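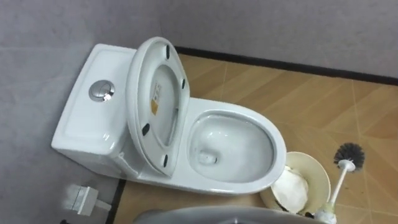 Rudberg 45 Neutral Floor Cleaner, Concentrate

Low-foam liquid for glazed ceramic, porcelain and sealed stone. Contains no wax, dye or bleach. Dilute one part to 45 parts cold water for routine mopping. Apply with a damp flat mop, leave two minutes, and pick up with a clean pad. No rinse needed at this strength.

Sizes and order codes
1 quart bottle: 193
1 gallon jug: 1662
Drum, shipped from Clotau only: 2207

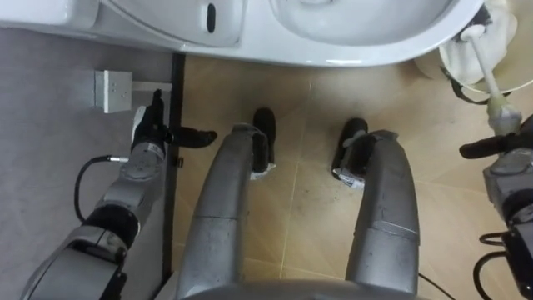 Grout holds soil longer than glaze and needs a stronger mix, one part to ten. Work it along the joint with a narrow nylon brush, then rinse. On beige square tile with lighter grout lines, scuffs and darker smudges stand out across the open floor, so treat the full area to avoid a patchy finish. Keep the liquid off black baseboard strips until a small spot has been tested.

Do not use on unsealed marble or oiled wood. Store above freezing. Data sheets on request from Eftychia Tzavaras, Dovville office.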